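# How to remove patterned wallpaper from a rented room without damaging the wall?

**Trinidad Huenchumán**

Hello to all. I rent a small flat and the owner allows me to paint, but the old wallpaper must go first. I like big red flowers on a pale wall, only not in the place where I sleep. I already bought 400 grit sandpaper and one bottle of Wamano remover. My question is whether I must take off everything, or can I paint on top of it.
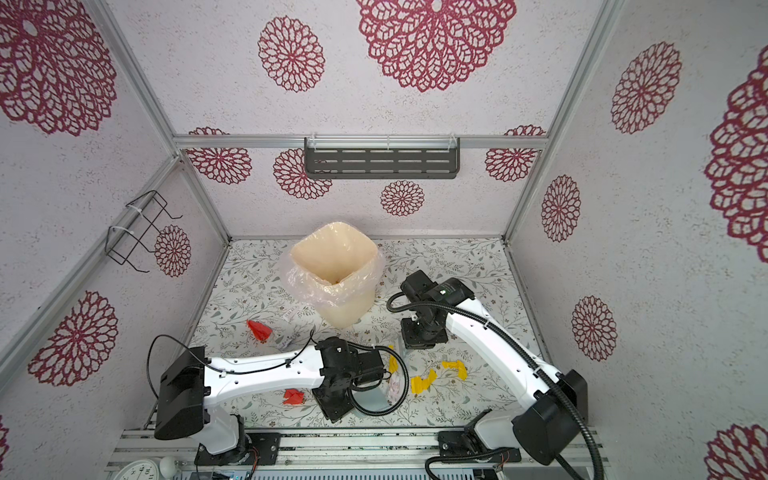

**Pereyra_M**

Do not paint on top. I did it in my hallway and the red came through after two coats, like a pink shadow. Also the seams opened in February when the heating was on. Take it off.

First make a test in a corner behind the door. Pull the top layer dry. If it comes away in long pieces, you are lucky and you need only warm water for the paper that stays. If it tears in small pieces, score it very lightly, wet it, wait 15 minutes and use a wide plastic scraper. A metal one goes into the plaster very fast, I have the holes to prove it.

Your sandpaper is too fine for this work. Buy 150 for the filler and keep the 400 for something else.

**nundard**

just paint it, life is short

**Flutero**

I agree with the first answer. One thing more: turn off the electricity for that room before you wet the walls near the sockets. And wash off the glue completely, otherwise the new paint will make cracks. I washed mine on Friday evening, thought it was clean, and on the next day it was still sticky under my hand. Please ask the owner also if there is plasterboard under the paper, because it does not like much water.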